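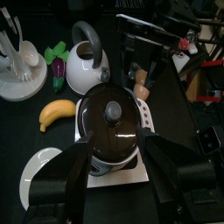
Moving the Bhat stock system off one old computer: placement report

1. Where I was and what I was asked to do

I spent my placement at Bhat, a kitchenware wholesaler in Selamside. The firm runs its orders, its stock and a fair part of its arguments through a single database, which had lived on the same desktop computer under the same desk since before anyone there could remember. The computer had a sticky label saying DO NOT TURN OFF. Somebody had later added PLEASE.

My job was to help move that database to Lusalen, a hosted stock system the firm had already paid for and not yet used. My supervisor at Bhat was Moushumi Jayawardena, who gave me a login, a chair and the instruction to touch nothing until I understood it. This took longer than either of us had planned.

2. What was wrong with the old system

The old database was not badly made. It had simply been added to by everyone who ever had a problem before lunch. There was a column called "Notes", a column called "Notes 2" and a column called "Real notes". Product codes were supposed to have six characters, and mostly did, unless the person typing felt that the product deserved more.

I exported the product table in January and got 700 rows. Only 687 of them had a code that Lusalen would accept. The rest had a space at the front, a letter O standing in for a zero, or in one case the word "ask".

There was also the matter of passwords. All staff shared one account, so the log recorded that everything good and bad in the history of the company had been done by a user called "office".

3. Method

I used Zorkau, a free tool for cleaning tables, because the college has a guide to it and because I already knew where it hides the undo button. I worked on a copy. I then wrote a short set of rules for codes, units and supplier names, and ran a test batch of 100 rows before going near the full table.

The test batch went in without a single error message, and I was pleased with myself until the afternoon. Lusalen had read every price in pence as a price in pounds. For a short while, on the test site only, Bhat was selling the most expensive colander in Britain.

After that I added a checking step. Each batch was compared with the old table on three things - code, price and quantity - before the next one was allowed through. It was slow and very dull, and I would do it again.

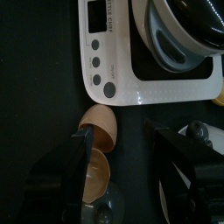 Moushumi Jayawardena's view, when I showed her the checking step, was that it should have come before the colander. She also asked that the warehouse staff be shown the new screens before the switch, as they would be the ones swearing at them.

4. Results

The full table went across in 6 batches. The faulty codes were corrected by hand with help from the warehouse, including "ask", once I had found the person to ask. Everyone now has their own login. "Office" has been retired and can no longer be blamed.

Training was less tidy. I had written a handout with a page for each screen, and what people wanted was one side of paper telling them how to book a delivery in and how to undo it. I rewrote it over a weekend. The shorter version is still taped up by the loading door, and my longer version is holding up a monitor. 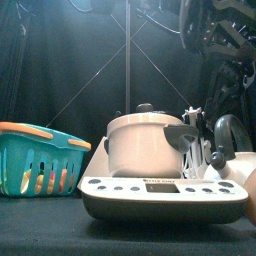
Searching is where the warehouse noticed the difference most. In the old system you had to know the code, or know somebody who knew it. Lusalen will search on part of a name, so typing "coland" is enough. It is less clever with spelling, and I did not get as far as adding the common mistakes as search terms, though I left a list.

5. What I would do differently

I would sit in the warehouse for the first few days instead of the office. Most of what I needed to know about the "Real notes" column was in the heads of people who had never been asked about it.

I would also agree in writing what happens to the old computer. At the time of handing in this report it is still switched on.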